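Home About Archive Allotment Contact

Water butts, leaks and a long dry spring

12/5/24

We went on a water meter in April. I had put it off for years because the garden takes so much, and because I had a fixed idea that a meter would mean standing over the children with a stopwatch. The letter from the water company said we could switch back within a set time if we didn't like it, so I filled in the form and a man came and fitted it under the little iron lid by the gate.

The first thing the meter told us was that we had a leak. I had turned everything off before going to bed, written the reading on the back of an envelope, and checked it again in the morning. It had moved by 80 litres. I did it again the next night with the same sort of result, so it wasn't someone getting up to use the loo.

Finding it took most of a week. I looked under the sinks and behind the washing machine and put kitchen roll under every joint I could reach. All of it stayed dry. Then Ivan Moroz from two doors down came over with a length of broom handle, put one end on the pipe by the back door and the other to his ear, and said he could hear it. I couldn't hear a thing, but he was right. The outside tap runs off a spur that goes under the side path, and whoever put it in had used a joint that should never have been buried. The slabs above it had been slightly greener than the others for as long as we have lived here. I had put that down to shade.

We lifted six slabs. The soil underneath was like porridge. Ivan cut out the bad section and put in a new length of blue pipe with proper fittings, and I put the slabs back, not very level. There is a lip on the third one that I will have to sort out before somebody goes over on it. The parts came to less than I spend on compost in a month. Ivan took a bag of rhubarb and two jars of last year's chutney and wouldn't have anything else.

With the leak gone I started to think about the garden properly. We have had one water butt for ages, a green one from Sukulik that sits behind the shed and collects off half the shed roof. It is empty by the second week of any dry spell and full again after one heavy night, and then all the rest of the rain runs over the top and into the flower bed. So the roof was never the problem, I just had nowhere to put the water.

I measured the roofs with a tape. For the sum you only need the area as seen from above, not along the slope, which makes it easier. Multiply the area in square metres by the rainfall in millimetres and you get litres. Some is lost to splashing and to the tiles themselves, so knock a bit off. Even so, the back of the house gets far more than I could ever store, and I would only be able to use it for part of the year anyway.

In the end I bought a 900 litre tank, second-hand, from a farm supplies place called Kushnir on the Arkesari road. It had held plant feed and they had rinsed it out, but I rinsed it three more times before I would put it near the beans. If you are buying one of these, ask what was in it, and if they don't know, leave it there. Mine is white, which lets the light in and turns the water to pea soup by June, so it has had to be wrapped. I used old black pond liner and a lot of string. It looks dreadful from the kitchen window and my wife has asked for a trellis.

A full tank of that size weighs close to a tonne, so it can't go on soil. I put down hardcore, then sand, then the slabs left over from when we did the patio. It stands on two courses of concrete block laid flat, enough to get a can under the tap. I should have gone one course higher. A full-sized can only fits if you tip it.

The diverter on the downpipe is a Jendov one. There are cheaper ones, and I had one, and it dripped down the wall all winter. This one has a filter you can pull out and rinse, and a lever that sends everything back down the drain when the tank is full or you are cleaning the gutters. It took me a morning, most of that spent finding a hacksaw blade.

The other change has been indoors and on the side patch, and it is only a matter of washing-up bowls and basins. Water that has rinsed vegetables goes on the pots. So does the cold water that comes through before the hot, which in our house is a good half bucket each time. Water the children have played with goes on the currants when they have finished, provided nobody has put soap in it.
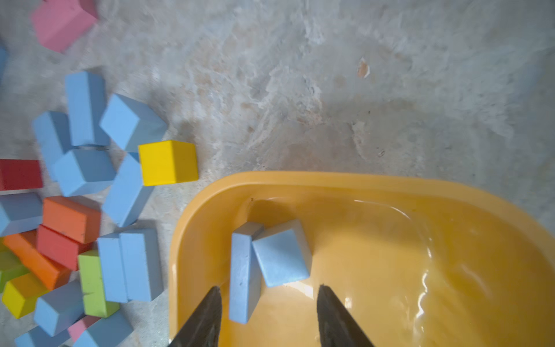

The yellow basin on the concrete, with the blocks.

I don't save the washing-up water itself. People do, and I have read that a bit of ordinary soap does no harm to established plants, but I don't like the grease and it smells if you leave it. Bath water I have siphoned out of the window once or twice in past droughts. It is a lot of bother for a lawn that comes back by itself.

We water in the evening now, at the roots, with a can. It takes longer than the hose. I do the beans and courgettes every other day, tomatoes daily, and the rest only when they flag. Established shrubs get nothing. I have mulched everything I can with grass cuttings and the contents of the old compost bay, which was full of bindweed root, so I will be paying for that later.

The meter stood at 1,305 when I looked this morning. I've started keeping the readings in a notebook by the back door, along with the rain gauge, and I will put the figures up here once there is a full summer of them. Before then I want to fit a second diverter on the front downpipe, if I can work out how to get the pipe round the porch without it looking like a ship's boiler. If anyone has managed this on a house with a bay window, please leave a comment or email me a picture of how you did the corner.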